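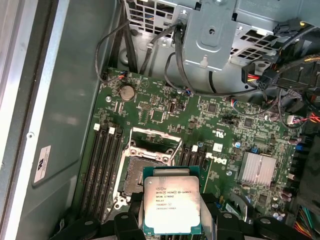 ## Unit 4: Budgeting a disassembly and refit cell

The example for this unit is the Pelia refurbishing line, which takes in used office towers and sorts, tests and refits their parts. Processor handling is the step we will cost. Read the Nirkitz gripper sheet before class.

### What goes in the budget

The arm is one line. Students tend to stop there. A full request also covers:

- gripper and spare fingers
- wrist camera, cable and mount
- fixture to hold an open case still
- practice stock (boards and processors you can afford to ruin)
- integration hours
- floor space and power

Practice stock is often left out. An LGA socket has fine pins in it, and a processor set down at a slight angle can bend them. Plan on losing boards during setup. Older workstation parts, such as a Dell board with a Xeon E5-1630 v3, are fine for this work. Thermal paste left on the heat spreader can stay there for gripping trials, as long as the fingers are wiped between runs.

### Worked figures

| Item | Cost |
|---|---|
| Gripper, Pridov quote | $2,730 |
| Spare fingers, per pair | $70 |
| Case fixture | $200 |

One gripper, one fixture and one pair of fingers come to $3,000. Integration is quoted separately at 26 hours. Get the hourly rate in writing.

### Before you ask for a quote

1. Measure the clearance over the socket with the load plate raised. Cables and the drive cage count against you.
2. Write down the smallest and thickest part the fingers must hold.
3. Ask Chiang and Pridov for lead times on fingers as well as on the gripper.

### For next class

Redo the table for two cells sharing one set of spares. Bring it on one page. Lead times should assume an April start.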